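Sorting plastic bottles before they reach the baler is mostly a question of caps and labels, according to Sandro Santoro, who runs the intake line at Zudwood.

“A bottle is two or three materials,” Santoro said. “The body is PET. The cap is polyethylene or polypropylene. The label can be paper or film. If you treat it as one item, the bale grade drops.”

The Zerkevmont site presses bales of 112 kilograms. Clear bottles go to one bay and tinted bottles to another. Caps may stay on, provided the bottle is empty.

“Loose caps are the problem,” he said. “They fall through the screen and we lose them. A cap screwed back on floats off in the wash tank and is recovered.”

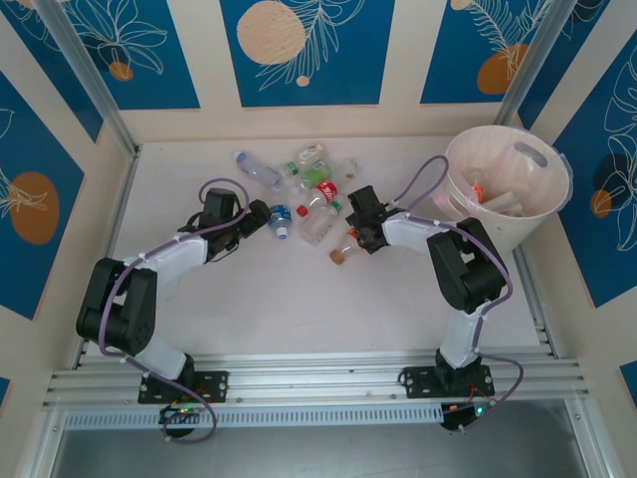
Orlandini would prefer that households remove full-sleeve labels as well, arguing that the optical sorter reads the sleeve before it reads the bottle and sends good PET to the wrong bay.

Santoro accepts the point for full sleeves only. A wraparound label covers a small part of the wall, he said, and comes off in the hot wash.

Crushing is less settled. Zudwood asks for bottles flattened lengthwise. Lerik, which buys the washed flake, has no requirement.

“Flat sideways is fine,” Santoro said. “Flat from the top makes a disk, and the disk goes out with the paper.”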